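3.2 Placing and connecting the Kingi humidity logger

The Kingi logger records air temperature and relative humidity at set intervals and stores the readings until they are transferred to the Plarnanus software. Read this section before fixing the wall bracket. Most faulty records come from poor placement of the logger.

Choosing a location

1. Select an inside wall. Outside walls run colder in winter and raise the humidity reading near the surface.
2. Keep the logger clear of radiators, supply vents, windows and exterior doors.
3. Mount the bracket at the height of the stored items. In a room with tall shelving, use the middle shelf.
4. Leave the vent slots on both sides of the housing open.

CAUTION: Do not mount the logger above a humidifier or a sink. Condensation inside the housing damages the sensor and is not covered by the warranty.
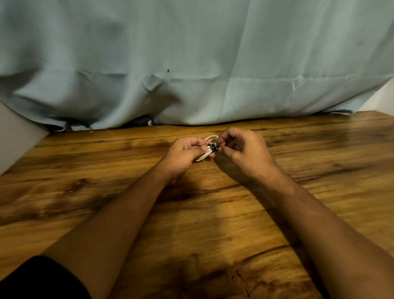
The logger draws power from its internal battery during normal recording and needs the cable only for setup, transfer and firmware updates. The battery is not charged through the cable. Keep the cable coiled when it is not in use, and take hold of the black connector, not the white cord, when drawing the end out of the coil. Do not leave the cable attached to a wall-mounted logger, as its weight can tilt the housing in the bracket.

First connection

1. Install the Plarnanus software and restart the computer.
2. Unwind enough cable to reach the port without strain.

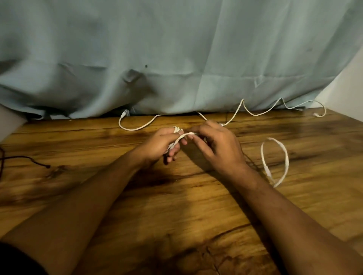
Figure 3-2. White cable held in both hands, with a short strand between them.

3. Connect the logger. The status light turns steady green.
4. Enter a site name and a room name. Names cannot be edited once recording has started.
5. Set the recording interval. For general storage, use 52 minutes or less.
6. Select Start, wait for the light to go out, and disconnect.

NOTE: Allow the logger to rest in the room for 2 hours before relying on its readings. The sensor needs this time to settle after handling.

Memory

The logger holds more than 400 days of readings at the default interval. Shorter intervals reduce this period. When the memory is full, recording stops and the light flashes amber. Older readings are not overwritten.

Multiple rooms

Use one logger per room. If the paired readings in a divided room differ by more than 2 percent, treat each side as a separate room in the software.

Section revised July by Bevan Hollis, Skudinard Technical Publications. For calibration, see Section 5.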